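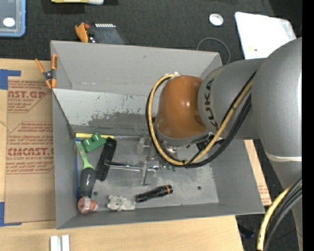 Cómo meter un robot en el taller de devoluciones sin que la gente deje de hablarte

Nivel: cualquiera que haya tenido que explicar una hoja de Excel en una reunión.
Tiempo: el proveedor dirá dos semanas. Reserva hasta septiembre.

En Cundudis recibimos devoluciones: herramientas, juguetes, cosas de papelería y objetos que ningún cliente recuerda haber comprado. Durante años, una persona metía la mano en un cajón, sacaba un objeto, decidía qué era y lo mandaba a su sitio. Ahora la parte de meter la mano la hace un brazo KUKA. La parte de decidir sigue dando trabajo a personas, y bastante más que antes. Esta guía recoge los pasos que seguimos, en el orden en que deberíamos haberlos seguido.

Paso 1. Mira el trabajo antes de automatizarlo

Siéntate una mañana entera junto al puesto. Sin tableta. Si llevas tableta, todo el mundo trabajará como dice el manual y no aprenderás nada.

En nuestro manual, la clasificación tenía tres movimientos: coger, identificar, depositar. Şengül Özkan, que lleva el puesto desde que existe, hacía bastantes más. Sacudía las cosas para oír si tenían piezas sueltas. Apartaba con el dorso de la mano lo que estorbaba. Olía los peluches. Pregunté por lo de oler y me contestó que lo probara una semana y ya hablaríamos.

Apunta todo eso. Cada gesto que no apuntes reaparecerá en marzo como incidencia.

Paso 2. Elige qué parte se queda el robot

La tentación es darle lo que peor se le da a la gente. Mejor darle lo que menos le gusta, que es otra lista y hay que preguntarla. En nuestro caso ganó por mucho inclinarse sobre el cajón. Cuatro horas doblada por la cintura no las echa de menos nadie, ni siquiera quienes votaron en contra del proyecto.

Escribe el reparto en una sola hoja y cuélgala:

El robot: coge y saca.
La persona: prepara el cajón, revisa lo que sale, resuelve lo raro.
Los dos: esperan a que arranque el ordenador.

Paso 3. Prepara un cajón de prueba feo

El comercial de Watinska nos hizo la demostración con cubos idénticos. Salió preciosa. Pídele que la repita con lo que llega un lunes.

Un buen cajón de prueba mezcla cosas que no tienen nada que ver. El nuestro lleva una linterna negra, un bloque verde de construcción, una barra amarilla larga y fina, una herramienta de metal cromado y un peluche pequeño, entre blanco y gris. Procura que incluya:

Algo brillante. Los reflejos son la pesadilla de cualquier cámara y conviene enterarse pronto.
Algo blando. Un peluche no tiene lados, y el programa querrá encontrárselos.
Algo largo y fino, a ser posible pegado a una pared del cajón.
Algo encima de otra cosa. En una devolución real las cosas nunca llegan bien separadas.

No ordenes el cajón entre prueba y prueba. A mí me costó entenderlo: cada vez que pasaba por allí enderezaba la linterna, y nuestros resultados eran estupendos los días que yo estaba en la oficina.

Paso 4. Haz las pruebas con quien va a usarlo

Hicimos 272 intentos de agarre en la primera tanda. Acertó 139. La consultora, Chraibi, presentó el resultado como «más de la mitad», y tenía razón, de la misma manera que la tiene quien llega a más de la mitad de sus reuniones.

Lo útil fue tener a Şengül al lado apuntando los fallos con sus palabras. El registro del sistema decía «agarre no válido» en todos los casos. Su libreta decía «lo coge por la punta y se le va», «arrastra lo de al lado», «lo ha aplastado contra la esquina, pobre oso». Con el registro no arreglamos nada. Con la libreta cambiamos la forma de acercarse a las paredes y la segunda tanda fue otra cosa.

Consejo: paga las horas de la libreta como horas de trabajo. Parece evidente, pero en el presupuesto original figuraban como «colaboración».

Paso 5. Decide quién para la máquina y que no tenga que pedir permiso

Quien está en el puesto la para. Sin llamar, sin rellenar un parte antes y sin que luego le pregunten si era imprescindible. En los primeros días hubo 79 paradas y en dirección se pusieron nerviosos. Prapai Pongsiri, de mantenimiento, las repasó una a una y encontró la misma manía repetida en casi todas: el brazo se empeñaba en volver a un sitio donde ya no había nada que coger. Si hubiésemos regañado a alguien por parar, seguiría volviendo.

De paso, enseña a la gente a recuperarse de un fallo sencillo. Nosotros dimos una formación en Tastent, un aula virtual con música de ascensor. Se aprendió más en media hora con Prapai delante del brazo, mando en mano y diciendo palabrotas en voz baja.

Paso 6. Habla de los puestos antes de que lo haga la máquina de café

Hazlo pronto, con cifras, y con alguien presente que pueda decidir. La frase «nadie va a perder su trabajo, solo va a cambiar» no tranquiliza a ninguna persona adulta. Di en qué cambia, qué turno, qué sueldo y qué pasa con quien no quiera el puesto nuevo.

En nuestro caso no salió nadie, pero dos personas pasaron a inspección y una pidió volver a almacén porque vigilar le parecía más cansado que hacer. Lleva razón. Mirar cómo otro hace tu trabajo más despacio que tú agota muchísimo, y ningún estudio de tiempos lo recoge. Rotamos cada dos horas desde entonces.

Revisa también la categoría profesional. Si antes alguien clasificaba y ahora clasifica, supervisa un brazo industrial y redacta incidencias, la nómina debería haberse enterado.

Paso 7. Mide algo que le importe a alguien

El panel muestra objetos por hora en un verde muy bonito. Añade como mínimo las intervenciones por turno y los objetos mal clasificados. Nosotros añadimos también «dolor de espalda, del uno al cinco», que se rellena a mano al salir. Es el único indicador que ha bajado todos los meses, y el único que no cabe en la plantilla de la central.

Cuando llegues a 4000 objetos procesados, repite el paso 1, otra vez sin tableta. Verás gestos nuevos que tampoco están en el manual. Şengül, por ejemplo, da ahora dos golpecitos al cajón antes de cada ciclo para que se asiente lo de abajo. El integrador dice que eso no influye. Lo hemos puesto en la hoja de la pared, en el apartado de la persona, justo debajo de «resuelve lo raro».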